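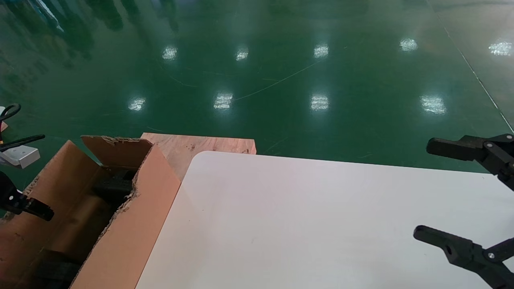
The table, the box and the green floor, Hendine.

The table was white and the box was not, and for the whole of that winter these were the only two facts on which the household agreed.

They had taken the old showroom at Hendine because it was cheap and because it had a floor. It was a very good floor. It was dark green and so shiny that the lights overhead seemed to be on twice, and the agent had stood in the middle of it with his arms out as though he'd poured it himself. He had less to say about the heating.

'You could dance in here,' she said, the first evening.

'You could land a plane,' he said, and went to look for the kettle.

The kettle was in a box. Everything was in a box. They had hired a firm called Schwaiger to bring the lot down from Stasmont, and Schwaiger had a system in which each box was given a number and each number was written on a list, and the list was put for safety in one of the boxes. By March they had opened all but one of them. The one that remained stood at the corner of the white table with its top torn ragged, since she had once gone at it with a bread knife and then been called away to the telephone. There were black things in the bottom of it. Neither of them had gone any further than that.

'It's yours,' he would say, passing.

'It's from your mother's,' she would say, not looking up.

It may have been from his mother's. His mother had owned a great many black things, including a piano, two umbrellas and a dog. He had a feeling that if he put his hand in he would come out with the telephone from her hall, and that it would ring.

So they lived round it. They ate at the far end of the table and wiped the table afterwards, all of it, right up to the cardboard, with the sort of care people take near a sleeping relation. A slab of pale wood had turned up behind the box in the first week. He said it was a shelf. She said it was a lid. It had knots in it and he grew fond of them, and it stayed where it was.

In the end it was the man from Narus who brought things to a head. He had come to quote for a rug. He put down a sheet to show them the size, and walked round it in his socks, and named a figure that made her sit down. 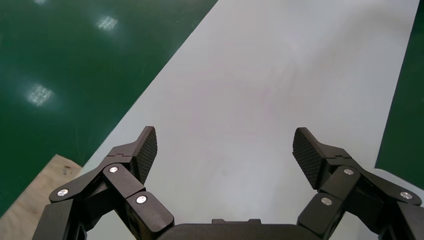

'Grey,' she said, when he had gone to his van for the samples.

'It's only the sheet. The rug would be a colour.'

'I like the sheet.'

He considered it. It took the shine off the floor, certainly, and it lay at a slant to everything else they owned, which gave the room a slightly tipsy look he found he didn't mind. 'How much do you suppose he wants for the sheet?'

He wanted seven pounds. He thought they were mad, and said eight, and then looked at her face and said seven again. He rolled up his samples and drove back to wherever Narus was, and they were left standing at the edge of the thing in their shoes, neither liking to be the first to step on it.

'We ought to christen it,' she said. 'We ought to tip the box out.'

'On the new sheet?'

'That's what it's for.'

'It's for the floor.'

'Then on the floor. On the table. I don't mind where.' She had hold of the torn side by now and it was coming away in her hand, in strips. 'Four years we've been married and I don't know what's in this box.'

He took the other side. It was heavier than he expected, or he was older. Something slid along the bottom and knocked against the cardboard, and they both stopped.

'It could be the umbrellas,' he said.

'It could be the list,' she said.

They put it down again, very gently, with its corner against the corner of the table. Then she went to see about supper, and he fetched a cloth and wiped up the crumbs of cardboard, right up to the edge.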